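# Checking the gripper before a practice run

These are the steps we use at Nenville robotics club before anyone drives the arms. Allow about 10 minutes. Nisreen Zein wrote the first version in February and Stijn Van Loon added the cable step.

1. Turn off the arm at the wall and put the tag on the switch.
2. Wipe the finger pads with a dry cloth. No cleaner.
3. Try each screw with the Phillips driver from the Wurkeck kit. Snug is enough.
4. Move the fingers by hand through their full travel. If one sticks, write it in the logbook and stop there.
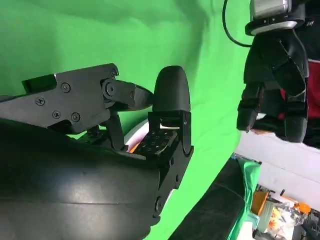 Screws work themselves out faster on the linkage than anywhere else, so do that plate first. Start with the small one near the top edge of the plate, then work through the others. Check the round bolt at the pivot joint last, and try the short link arm for side play. Any wobble you can feel is too much for the Brilten course.

Next, look along the cables. They need enough slack for the wrist to turn both ways without pulling. Tape down anything that could reach the fingers.

Power up, run the open and close program 9 times at low speed, and sign the sheet. Spare screws are in drawer 37.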